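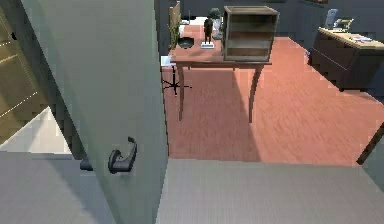

Corinne Habeck
Facilities Inspector, Vesindale Indoor Tennis Center

Pre-Tournament Safety Checklist
Inspection date: December 20, 2018
Areas covered: courts, spectator seating, lighting, locker rooms, stringing room, exits, first aid

Ratings used: OK, Watch, Fix before play, N/A. Items marked Watch can stay in use. The last full inspection was in August, and comments refer back to it where something has changed.

COURTS

Surface, Court 1 – OK
No lifting at the seams. The patch behind the north baseline is holding and is level with the rest of the court.

Surface, Court 2 – Fix before play
Seam open along the doubles alley, east side, near the net post. A shoe can catch in it. Court to stay closed until it is glued and rolled. Adhesive is in stock.

Surface, Court 3 – Watch
Worn smooth at both baselines. Grip is acceptable with proper court shoes. Same finding as August, slightly larger area.

Surface, Court 4 – OK

Net posts and winders – OK
Winder handles removed or folded flat on all courts. Please keep it that way. On Court 3 the handle was left sticking out during league play in the fall.

Net cables – Watch
Frayed strands on the Court 4 cable at the winder end. Replacement ordered from Lendier. Tape over the ends until it arrives, and check the tape each morning.

Run-off space – Fix before play
Ball carts and two benches were parked inside the run-off behind Court 1. Move them to the side wall. The line judge chairs can go back to their floor marks, but no farther in.

Back curtains and divider nets – OK
Hem weights are inside the hems. Bottom edge of the divider between 2 and 3 has been shortened since August and no longer drags on the floor.

Umpire chairs – Watch
Court 1 chair: ladder bolts tightened during the inspection. Court 4 chair: rubber foot missing, back left. Chair rocks a little when someone climbs up. Use the spare from storage if the foot can't be matched.

SPECTATOR SEATING

Portable bleachers – OK
Assembled by Plivora, 139 seats. Locking pins in place on every section, guardrails firm, end caps on all exposed tube ends. No one is to sit on the top rail.

Aisles – OK
Clear. Tape on the step edges is new.

Space under bleachers – Fix before play
Cardboard and old banner material stored underneath. Remove all of it. Nothing gets stored under seating, including for one night.

Media cables – N/A
Not run yet. Cable covers are required wherever a cable crosses a walkway. Recheck once the crew has set up.

LIGHTING AND ELECTRICAL

Court lights – OK
All fixtures working. New lamps over Courts 1 and 2 are 4000 K and match each other. Wire guards fitted on every fixture.

Emergency lights – Watch
Tested on battery. The unit over the west corridor dimmed well before the end of the test. Battery should be changed this month. It passed in August, so this is a recent drop.

Scoreboard power – OK
Plug and cord in good shape. The cord is tied up off the floor.

Panel access – OK
Door closes and nothing is stacked in front of it.

LOCKER ROOMS AND STRINGING ROOM

Shower floors – OK
Drains clear. Mats are flat and the suction cups hold.

Hot water – OK
Set at the usual limit. Mixing valve was serviced by Nedelcu after the August visit.

Benches – Watch
One loose slat in the visitors' room. It does not pinch at present. Screw it down at the next maintenance round.

Stringing machine – OK
Clamps hold, base is bolted to the bench. String offcuts go in the bin with the lid – they were on the floor again when I came in.

Cleaning products – Watch
Keep sprays in their own bottles with the label on, and away from anything used for food or drink. Applies to the players' kitchen as well as the locker rooms.
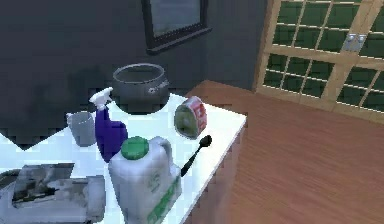
Countertop with purple spray bottle and cooking pot.

EXITS AND DOORS

Main exit doors – OK
Panic bars open with one push. Doors close fully on their own.

West exit – Fix before play
Snow shovel and salt bucket standing in the door swing on the outside. Relocate to the right of the canopy post.

Exit signs – OK

Evacuation plan – Watch
The posted plan shows the old bleacher position. New copy needed at both ends of the hall.

FIRST AID

Kit at front desk – OK
Full. Cold packs added.

Defibrillator – OK
Status light green, pads in date, cabinet unlocked. Alarm on the cabinet door sounds.

Ice machine – OK
Scoop hanging on its hook outside the bin.

SUMMARY

Fix before play: Court 2 seam, Court 1 run-off, storage under bleachers, west exit.
Recheck on the morning of the first matches: Court 2, media cables, Court 4 cable tape.
Court 2 should not be put on the match schedule until the repair is signed off below.

Court 2 repair signed off: ____________
Run-off and exits rechecked: ____________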